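# The kitchen that exists only on a screen

Fumevville has a new kitchen, and you can't cook in it. It lives on a rack of computers above a bicycle shop, where the small team at Hornarard spends its days steering a robot through cupboards, corners and worktops made of pure arithmetic. I went in expecting to be shown a clever machine. I came away far more taken with the patient, odd and really rather lovely business of teaching one.

The project is called Lustesell, and its aim is simple enough to say in a breath: collect enough good examples of kitchen jobs being done that a learning system can pick up the knack for itself. Each example is a single attempt, steered by a person at a desk with a hand controller, and every movement is stored alongside what the robot's own camera would have seen. By the end of August the team had 3,414 of them. They kept 2,000 for training and set the others aside, some for testing and some (a fair few!) for the bin.

I had a go, of course. Driving the gripper feels like reaching into a cupboard while looking through a letterbox. You get the view from just behind the fingers and nothing else, so a great dark surface can fill nearly everything, with a scrap of wall to tell you which way is up.

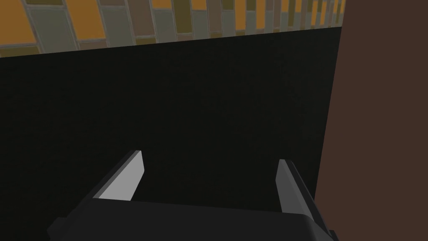 *Close quarters in the simulated kitchen: fingers open, nothing in the grip, and a strip of coloured tiles beyond.*

Moments like that matter more than I'd have guessed. The team is very keen on approaches, the slow bits before anything gets touched, and it asks its operators not to hurry them. A system that has only met tidy, head-on views will be lost the first time it comes at a job from a funny angle. So people are told to start from awkward places, back off, try again and leave their corrections in. My own wobbliest run was greeted with real delight.

Then there's the decorating. The same task gets recorded in kitchens with different tiles, different panels and different light, so that the learner doesn't decide that orange on the wall is part of the instructions. Changing a room takes 4 minutes, and I could have played with that part all afternoon.

The current batch, nicknamed Jankauskaitė, has 465 attempts in it so far, and each is watched back by someone other than the person who made it. They sit with a mug of tea and a short list of marks: clean, clumsy but useful, or throw away. There is a lot of muttering over the middle one. While I was there, two reviewers spent most of a tea break on whether a long pause counted as hesitation or care, and they were still at it when I went to find my coat.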